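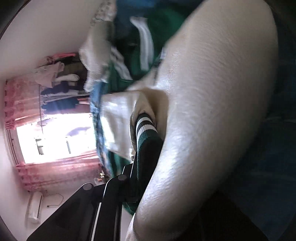

Zorkitz hand-held gripper: fault code 403 and dropped recordings

What does code 403 mean?
The recorder lost position tracking for longer than the set limit. The jaw encoder keeps logging, but the pose data after that point is not usable.

What usually sets it off?
Fast turns of the wrist, or a bright window filling a large part of the view. Fast motion blurs the features the tracker depends on, and an overexposed area gives it nothing to hold.

Can I keep the first part of the recording?
Yes, if you are on build 2704 or later. Older builds discard the whole file — update before the next session.

The jaws stopped closing fully at the same time. Is that related?
No. Check the pivot screws on both linkages. A loose pivot shifts the encoder zero and has to be recalibrated after tightening.

Is it safe to keep going after a jaw fault?
No. Set the tool down and keep fingers and loose fabric clear of the linkage. Cloth caught at a joint should be freed with the power off.

How many failures before I send it in?
Return the unit after 4 jaw faults in one day. Address it to Njål Tangen, Service Desk, and include the log file.

Last revised September 22, 2024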